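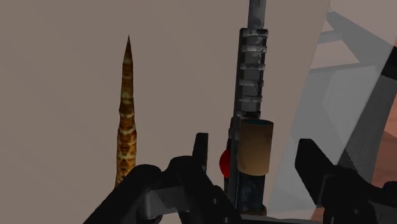
Call for Participants: Working Group on Good Practice in Simulated Robot Handling

Reading time: 2 minutes
Print this page | E-mail this page

Posted January 12, 2023

The Henullow Institute for Automation Practice invites applications from persons wishing to take part in the drafting and review of the Uta Guideline, a set of rules for testing robot arms in simulation before the same tasks are attempted on physical equipment. The working group will have nine members. Terms begin in the spring and end in December.

Background

Simulated scenes are now widely used to prepare and compare handling tasks. The way such scenes are built, recorded and reported differs a great deal from one laboratory to the next. A first draft of the Guideline, prepared under Roald Ekström, covers the placement of the arm and its base, the choice of objects on the work surface, and the minimum record to be kept for each trial.

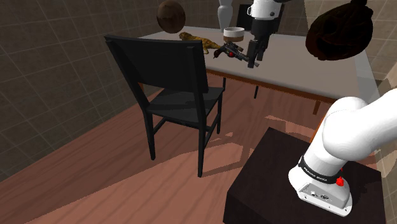 The draft also contains a section on household scenes, where furniture and small objects of irregular shape share the space with the arm. Comments received on this section were divided, and participants will be asked to give it particular attention. Open points include how to report objects that are not resting on any surface, when a scene should be rejected before a trial begins, and whether items resembling weapons require a separate entry in the object list.

Duties of participants

Participants will review 80 recorded trials against the draft, using the Zundach review form, and submit written comments. They will attend four online meetings and one meeting in person at the Tanguy building. The total workload is estimated at roughly 375 hours per group, shared among the members.

Who may apply

Applications are welcome from engineers, technicians, safety officers, teachers and graduate students. Experience with robot arms or with the writing of standards is desirable. Applicants must be able to read and write technical English and must declare any financial interest in a supplier of robots or simulation software.

Payment

Each participant will receive $1000 on completion of the review. Travel to the meeting in person is reimbursed under the Institute's usual rules.

How to apply

Send a letter of no more than two pages and a current résumé to Maj-Britt Lindholm, Secretary to the Working Group. Incomplete applications will not be considered.

Print this page | E-mail this page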